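Patterned wallpaper behind a small work table: too much?
Home & Hobby Board > Walls and Surfaces

tetari_mum
Joined: March
23rd January

Hello everyone. I have a small corner with a table and walls on three sides, and I want to put wallpaper there. My husband wants plain white. I want fruit. The sample I like is from Lavoie, it has lemons and leaves, and one roll is 35 dollars. I need 2 rolls, so the price is not the problem. I am only afraid that I will be tired of it after one month. Does anybody live with a strong pattern so close to the eyes?

Please excuse my English, it is my third language.

Fokley
Posts: 900

Your English is fine. My advice is plain. I had a pattern with birds in a sewing corner and I could not find my pins or my scissors. Everything small disappears when the background is busy.

hakim_kwok
Posts: 416

I do not agree with Fokley. Pins disappear on a busy table, but a wall is a different thing. If the table top is calm and pale, you can put almost any pattern on the walls and you will still see what you work with. The problem comes when both of them shout.

tetari_mum

Hakim, what do you call calm? Our table is brown and has many scratches. I was thinking of an adhesive film for it.

hakim_kwok

Film is good. I would take a light stone look or one light color. Wipe the table very well before, because each crumb will show as a small hill. I did not do this the first time and I had to pull off the whole piece.

Flinidance

Can I ask about the corners? I am more worried about the corners than about the color. With a repeating print, the rows must meet at the same height when you go from the back wall to the side wall. Start with the back wall, mark a level line with a pencil, and use this line on all three walls. Do not trust the ceiling or the edge of the table. In my flat neither of them is straight.

Fokley

Still too much work for a corner, in my opinion. Paint takes one afternoon.

lorne_d

I am for the fruit. My name is Lorne Desjardins and I have already written here too many times about wallpaper, so some of you know what I will say. For three walls around one table I chose apples, raspberry red and salmon pink on a cream ground, with little green leaves. The table top is pale with a marble pattern. I was also afraid of this combination, and now I would choose it again. 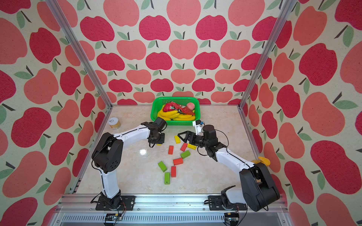

What I learned is that the cream ground does most of the work. The red is strong, but there is enough cream between the apples, so the eye can rest. If your lemons stand very close together, ask for a bigger sample before you pay. Also, choose one or two things for the table in a clear color. I have a bright green basket against the back wall and it goes well with the leaves. Bananas look nice in it, even toy ones.

tetari_mum

Lorne, thank you, this is very near to what I imagined! Did you think about using the pattern only on the back wall, and leaving the sides white?

lorne_d

Yes, I thought about it for a long time. For me it looked like a poster. With the same apples on the left and on the right, it becomes a small room of its own.

Fokley

It is cheerful, I admit it. I would still not want to look for a pin there.

hakim_kwok

Then keep the pins in a jar with a lid, Fokley.

tetari_mum

My husband has now read all of this and he says lemons are possible if he can choose the film for the table. I will order the bigger sample first. Flinidance, I may come back with questions about the pencil line.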